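Atelier robotique partagé - notes de la séance 4 : monter la pince et régler la hauteur

Bon, on reprend là où on s'était arrêtés. Le bras est fixé sur sa plaque perforée, les six axes répondent, et la dernière fois Armelle Masson nous avait laissé son vieux contrôleur Treltau avec la doc (imprimée, agrafée, ne la perdez pas !). Cette fois on s'occupe du bout du bras, et franchement c'est la partie que je préfère.

L'ordre de montage : d'abord le collier adaptateur en plastique blanc, ensuite la bride métallique, et la pince tout en bas. Serrez les vis en croix, à la main, puis un petit quart de tour et on s'arrête là. J'ai fendu mon premier collier en forçant comme une brute, et il avait fallu presque 300 minutes d'impression pour le refaire... Pour les câbles, gardez une boucle généreuse au poignet. Si ça tire quand l'axe 6 tourne, on démonte et on recommence. 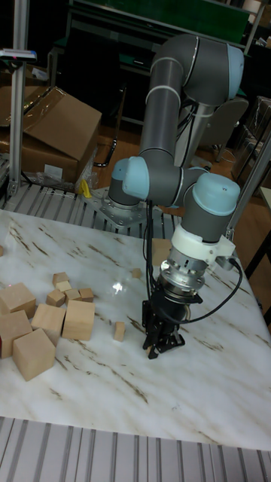

Page modifiée pour la dernière fois le 8 juillet 2019

Pour les essais on prend les cubes en bois brut, les grands d'abord. Amenez la pince au-dessus du plateau, mâchoires vers le bas, et descendez en mode manuel à vitesse réduite - 30 % au maximum, je passe derrière vous pour vérifier ! Quand vous êtes tout près de la surface, notez la valeur Z dans le cahier, remontez, redescendez, notez encore. Si l'écart dépasse 2 mm, regardez du côté de la bride avant d'accuser le logiciel.

Attention au plateau façon marbre : c'est joli mais ça renvoie la lumière du plafond. Ceux qui veulent essayer la détection par caméra avec le module Olance, choisissez une zone sans reflet pour poser vos cubes, ou baissez l'éclairage (l'interrupteur est à gauche de la porte).

À préparer pour la suite : un petit programme qui prend un grand cube, le déplace de la longueur d'une main et le repose droit. Les petits cubes, on verra après, il faut revoir l'ouverture de la pince et j'ai encore un doute sur le réglage de la force. Relisez aussi les pages sur les repères outil, on en aura besoin tout de suite.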